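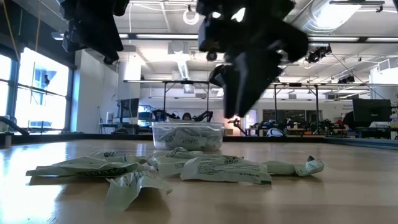 Crumpled wrappers on the table, Fandwood.

**To:** Orchestra Librarians and Parts Managers list
**From:** Library Office, Fandwood Orchestra
**Subject:** Re: Bowings and cuts in the Lefèvre rental sets

Dear colleagues,

The Library Office has received several replies to the message Lucienne Gilbert sent to this list regarding the rental sets supplied by Lefèvre. Two of those replies came to us privately. With the agreement of the people who wrote them, the points they raise are covered in what follows. The original message is quoted first for subscribers who joined the list after it was posted.

> Dear all,
>
> The Nandovari Chamber Orchestra is preparing a string program for December and has rented the Lefèvre set of the *Zancombe Variations*. The parts arrived on time and in fair physical condition, but they carry the markings of at least two earlier performances, and these do not agree with each other.
>
> In the first violins, the outside desks have a cut in the slow variation from measure 41 to the double bar. The inside desks do not. The violas have the cut marked in ink. The cellos have had it erased, although it can still be read, and one desk has written "NO CUT" above it in capitals. The full score shows nothing at all.
>
> My questions are these. Is the cut an authorized one? Has anybody prepared a clean bowing master for this piece that they would be willing to share? And does Lefèvre object if a borrower erases markings left by earlier borrowers? The rental agreement speaks only of "returning the material as received," and I should not like to be billed for improving it.
>
> Our conductor is content to decide on the cut, but the first rehearsal is a short one and I would prefer that the players not learn of the decision from each other.
>
> With thanks,
> Lucienne Gilbert
> Librarian, Nandovari Chamber Orchestra

Our reply is set out by subject. It reflects the practice of the Fandwood Orchestra only, and should be checked against your own agreement with the publisher.

## The cut at measure 41

The cut is not authorized in the sense of having been approved by the composer. We performed the work from an earlier printing of the same edition, and our copy of the correspondence from that season contains no mention of it. It was made by a visiting conductor during a tour, when the piece had to fit on the first half of a program that was already long. It then traveled with the parts.

Musically, the cut removes the second statement of the theme in the lower strings. The transition works on paper, but the second violins are left on an open G with two beats of rest in which to put on mutes. Our section found this too little time. If the cut is taken, we recommend that the mutes go on one phrase earlier, on the inside desks only, and that the outside desks follow at the double bar.

If the cut is not taken, please note a misprint in measure 44 of the viola part. The last eighth note is printed as an A natural. The score has A flat, and the harmony in the cellos confirms it.

## Bowings

We do have a bowing master. It was prepared by our principal players for the full string section, and some of it will not suit a chamber orchestra. In the fast variations in particular, the bow is divided on the assumption that there are many players to each part, and a smaller group may prefer to slur where we separate. The master is available as scanned pages of the first desk of each section. Bowings are marked in pencil and fingerings have been left out.

Requests may be sent to the Library Office by any subscriber who holds a current rental of the work. We cannot send the scans to orchestras that do not, as the printed music remains under copyright and our permission to copy is limited to this purpose. Please state the dates of your rental when you write.

We ask borrowers of the master to observe the following:

- Copy the markings by hand into the rental parts. The scans are not to be played from.
- Use a soft pencil. Ink, colored pencil and adhesive notes are not acceptable to Lefèvre, and the last of these has torn the paper in our own set more than once.
- Tell us of any errors. The double bass page was marked at short notice before a concert and has not been proofread since. 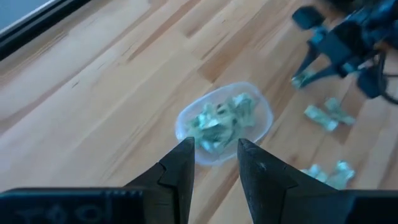
## Erasing earlier markings

Lefèvre's rental desk has answered this question for us in writing. Borrowers may erase pencil markings at any point during the rental, including markings that were present on arrival. They may not attempt to remove ink. A page on which ink makes the notes difficult to read should be reported within 12 days of delivery, and a replacement page will be sent at no charge.

The phrase "as received" in the agreement refers to the physical state of the parts and to their completeness. A set returned with fewer pencil markings than it had will not be billed. A set returned with new ones may be, and Lefèvre now treats heavy fingerings as damage where they have been pressed into the paper.

For larger sets, we advise that erasing be done before the parts are handed to the players. It is slow work. A soft white eraser used in one direction does less harm than a hard one, and the crumbs should be brushed away toward the outer margin so that they do not collect in the fold. The cello parts in this edition are printed on thinner stock than the others and need a lighter hand.

## Announcing a decision to the players

Ms. Gilbert's last point is one that every library meets sooner or later. Our own rule is that a cut or restoration is confirmed by the conductor in writing to the Library Office, and that the office then sends one notice to all string players with the measure numbers. Principals receive it at the same time as everyone else. The notice is also clipped inside the front cover of each folder, and removed after the last performance.

We have in the past relied on the principals to pass such decisions back through their sections. The practice was given up after a matinee in Zancombe in which the front of the second violins took a repeat and the back did not. The passage lasted eight measures and was noticed by the local reviewer.

## A shared register of errata

One of the private replies proposed that the list keep a register of known misprints in rental material, so that librarians do not have to find the same wrong note each season. The Fandwood Orchestra supports this and is prepared to host the register for the first year. Our own errata file holds entries going back to 2000, covering string and wind parts but very little percussion, and we would contribute it in full.

Entries would need to give the publisher, the printing where this is known, the instrument, the measure, the reading in the part and the reading in the score. We would prefer that matters of opinion, such as doubtful slurs or missing dynamics that a conductor might wish to leave missing, be kept in a separate column. Subscribers with views on the format should reply to the list so that others may see them.

The question of whether publishers should be given access was also raised. We have no objection. Lefèvre corrected the horn parts of another work after receiving a letter from us, and the corrected pages were in the next set we rented.

Scans of the *Zancombe Variations* master will go to Ms. Gilbert under separate cover this afternoon.

Yours sincerely,

Library Office
Fandwood Orchestra

*Messages to this list are limited to 1000 words excluding quoted text, and attachments are removed automatically. To change your subscription, write to the list address with the word "settings" in the subject line.*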